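Sorting Table Gets a New Grid
Flaltstead Tool and Parts Library, May newsletter

The big table is covered in paper again and marked off with blue painter's tape.
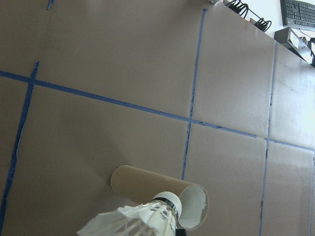

How the table works

Each large rectangle holds one donation at a time. Unpack your box or bag into a single cell and keep everything inside the tape until it has been checked in. Small hardware goes in a tray first. If a donation is too big for one cell, use the next one over and put the same slip in both.

The old system was a row of bins, and parts from different donors got mixed. We took in almost 200 items last month, and sorting out the mix-ups cost us two evenings.

Tape that has torn or lifted can be patched with a fresh piece from the roll in the Shehu cabinet. Please don't pull up a whole strip, as the paper underneath tears easily. Paint cans, oily parts and anything with a battery go on the metal cart.

Check-in hours

The table is open for drop-off from 2 to 7 p.m. Allow 30 minutes for a full box. Items for the Vutora repair night should be checked in the same way, with a yellow slip. Urent members can pick up reserved tools at the side counter during the same hours.

Slips and pens are in the drawer by the door.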